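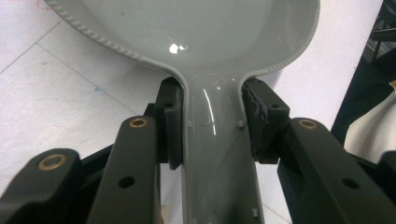
La pelle à litière est un ustensile domestique à manche court, destiné au prélèvement des déjections et des agglomérats dans le bac d'un animal, le plus souvent un chat, lequel n'a jamais été consulté sur sa forme. Le terme recouvre en réalité deux familles que le commerce range volontiers sur le même crochet : la pelle ajourée, qui trie, et la pelle pleine, dite aussi cuilleron, qui transporte sans discernement. Beaucoup de cuillerons ne se distinguent d'une pelle à croquettes ou d'une pelle à grain que par l'étiquette, et parfois par l'odeur. Le grand objet de plastique gris en forme de cuillère, à cuvette large et peu profonde, photographié sur un carrelage blanc, pourrait ainsi figurer sans scandale dans l'un ou l'autre rayon. Son manche en U, creusé sur toute la longueur, est typique des articles moulés d'une seule pièce : une section ouverte résiste mieux à la flexion qu'une lame plate et demande moins de matière qu'un manche plein, deux qualités dont la seconde a généralement décidé de la première.

Dénomination

L'usage hésite entre « pelle », « cuillère », « main » et « cuilleron ». Dans l'épicerie en vrac, on parle de main à farine ou de main à grain, y compris lorsque l'objet ne ressemble à aucune main connue. Les catalogues animaliers préfèrent « pelle », sans doute parce que le mot « cuillère », placé à proximité du mot « litière », nuit aux ventes. La langue courante tranche par « le truc », compris dans la plupart des foyers sans autre précision.

Fabrication

Les modèles courants sont en polypropylène injecté. La matière fondue est poussée dans un moule d'acier, refroidie, puis éjectée au moyen de petites tiges qui laissent sur la pièce des marques rondes, presque toujours reléguées sur la face que le client regarde le moins. On rencontre aussi, à l'intérieur des manches creux, de petits ergots ou plots venus de moulage. Selon les modèles, ils servent à centrer un cache, à retenir un accessoire ou à rappeler l'existence d'un accessoire abandonné en cours de projet.

Le bord de la cuvette peut être lisse, cannelé ou finement dentelé. Les fabricants attribuent à la dentelure un rôle de raclage ; les utilisateurs lui reconnaissent surtout celui de retenir la poussière. Le gris domine largement la production. Il passe pour neutre, s'accorde avec la plupart des bacs et permet d'incorporer des matières recyclées dont la teinte d'origine gagne à rester confidentielle.

Modèles

La maison Takács a longtemps proposé un cuilleron à manche ouvert vendu pour le jardin, puis pour la litière, puis de nouveau pour le jardin, sans modification du moule. Seule la photographie de l'emballage changeait, un géranium cédant la place à un chat persan. La gamme Nulia, plus ambitieuse, comptait 14 références, dont la plupart différaient par la couleur et deux par un trou de suspension. Le modèle Javness, à contenance annoncée de 700 ml, doit sa petite notoriété à une graduation intérieure illisible une fois la pelle remplie, c'est-à-dire au moment où l'on pourrait en avoir besoin.

Nurach a tenté de son côté un manche en deux parties, assemblé par clips, afin de réduire la taille des colis. Le clip cédait sous la charge. Le modèle suivant fut livré d'un seul tenant et présenté comme une innovation.

Emploi

Le cuilleron plein convient au remplissage du bac, au dosage des granulés et au déplacement de volumes importants. Pour l'entretien quotidien, il emporte autant de litière propre que de litière sale, ce que certains propriétaires tiennent pour de la prudence. La pelle ajourée suppose un geste de tamisage, bref et latéral, que l'amateur exécute d'ordinaire trop haut. Avec une litière en silice, l'écartement des fentes doit être supérieur au diamètre des perles, détail que l'on découvre généralement à genoux.

La prise se fait à la naissance du manche, là où les flancs se resserrent, pour les charges lourdes ; vers l'extrémité pour les autres tâches, la distance étant alors jugée plus précieuse que la précision.

Entretien et rangement

Un lavage à l'eau tiède savonneuse suffit. Les manches creux retiennent l'eau et doivent sécher face ouverte vers le bas. L'eau de Javel en solution concentrée est déconseillée, notamment en présence de résidus d'urine, avec lesquels elle peut dégager des vapeurs irritantes. Le passage au lave-vaisselle est techniquement possible pour nombre de modèles et socialement délicat pour tous.

Aucun emplacement de rangement ne fait consensus. Les supports muraux adhésifs tiennent bien sur le carrelage propre et sec, denrée rare aux abords d'un bac. L'ustensile finit donc souvent au sol, derrière le sac de litière, ou dans le sac lui-même, dont il occupe le fond dès que celui-ci est plein.

Voir aussi : bac à litière ; main à farine ; moulage par injection ; pelle à poussière ; seau.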